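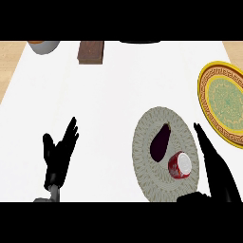

Both hands up, eggplant and can on the round mat, yellow plate to the right.

Looking after the simulated two-arm bench: frequently asked questions

Who do I ask before changing anything?
Olga Godinho for the table layout, Thulani Tshabalala for the arms and hands. If you have already changed it, ask them anyway, a bit more quietly.

It's a simulation. What is there to maintain?
More than we budgeted for. Joint limits drift between versions, friction values get "improved" overnight, and objects sink a hair into the cloth after an import. Reload the Valtosum scene file each morning and check that everything still sits on the table.

How do I home the hands?
Run the homing script with the arms raised, left one first. Wait for both to report ready, then open and close each hand 3 times. If a thumb lags, reload that hand's joint file. Restarting the whole bench also fixes it, and gives you time to make tea.

What's the right way to set up the can?
On its side, next to the eggplant, with the silvery end facing right. The right hand comes in from the same side, fingers upright and thumb low. Jog it in slowly and stop before you close the grip. The left hand stays over the bare cloth, well out of the way.
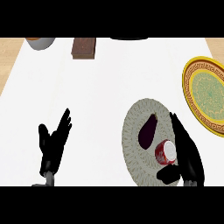 The can shot across the table. Did I break it?
Probably not. The usual culprit is the contact solver: someone has lowered the step rate to make things run faster. Put it back to 2000 steps a second and try again. If the can still takes off, the thumb is starting inside it, so back the hand out and re-jog.

What is error 346?
A wrist has hit its soft limit. Back off, clear the fault, home again. Clearing it 111 times without backing off has been tried, and the log remembers who.

Can I move the bowl and the block at the back?
Please don't. Trevor Fothergill checks the view alignment against them, and he notices.

Where do I report a fault?
In the Bidell log, with the scene version and the last command you sent. "Hand is weird" will be returned to you for further colour.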